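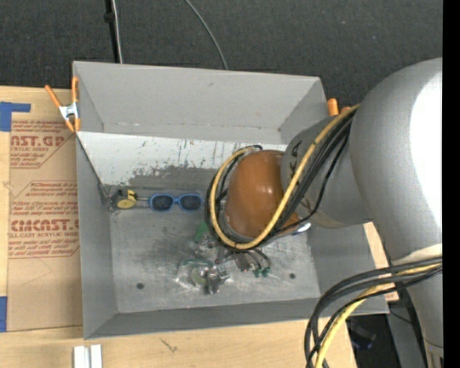
The gray bin, with the tape measure and the blue sunglasses still in it

Forum: Storage and Sorting
Topic: Worn paint inside a bin, repaint or leave?

nmacedo
Posts: 11
Hello all. I use this gray bin on the table for small mixed things before they go to the drawers. The sloping panel inside was painted white, but now it has dark scratches and chips, and on the lower part the paint is gone in a big patch. The bottom is metallic gray and also very scuffed. I want to ask if I should repaint the panel or leave it as it is. I have half a can of Brero enamel in white.
Natália Macedo

Saha1288
Leave it. Small things slide down that slope all day and new paint will go the same way by February. I painted mine two times and I regret both.

mandiswood
I don't agree with Saha1288. Two times with what preparation? If you sand the ragged edge until you can't feel it with your finger, and use a primer for metal, it holds much longer. Is the panel metal, Natália?

nmacedo
I am not sure — the bottom looks like metal, but the panel I never tested. I will try with a magnet this evening.

Saha1288
A magnet will not tell you if it is aluminum. And I did sand, thank you. 240 grit, then primer.

zostska
My opinion is to forget the paint and cut a piece of thin felt for the slope. Also I would take the sunglasses out of there. With a tape measure beside them and that silvery thing with the points sticking out, the lenses will get scratches sooner than your panel.

nmacedo
You are right about the sunglasses. They have a case, I only have to find it. But felt collects dust, no? I had it in a drawer and it was difficult to clean.

mandiswood
Felt is terrible for this, sorry zostska. Rubber mat if you must, but things don't slide on rubber, so then why have a slope.

zostska
I vacuum mine once a month and it is fine. Also leave the clear packages closed until you sort them, then less is rubbing on the bottom.

nmacedo
Thank you to everybody. I will first do the magnet and then sand one corner only, to see how the edge behaves. If it goes badly I will buy the felt.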